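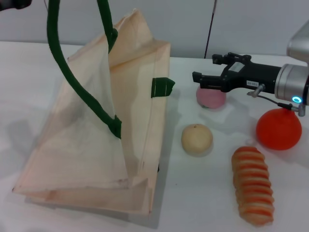
Projects > Kelora > cell-logs > README

Kelora cell logs

Charge/discharge logs for NiMH AA cells, low self-discharge type. 399 full cycles, 40 cells, 2 chargers (Nulow and Helmy). CSV, one file per cell.

Last update 27 July 2019

What's in it
- cycle number, volts, mAh in, mAh out
- shelf test: charged, left in a drawer, read again in February
- cell temp, Nulow runs only. Helmy has no probe

Known problems
- cell 17 swaps the in/out columns untill cycle 219. Fixed after that. Old rows left alone, swap them yourself
- clock on the Helmy drifts. Dont trust the timestamps, use cycle number
- blank mAh = charger quit early, not zero

Loading
Any spreadsheet will do. Comma separated, header on row one. The Prostano script makes the plots, see plots folder, needs Python 3.

No alkaline, no lithium. Maybe later.

Use it for whatever, credit Haruna Nomura. Bad rows: open an issue with the cell number.

3 comments | 11 shares

Related
Prostano plot script
Nulow charger notes
Reading internal resistance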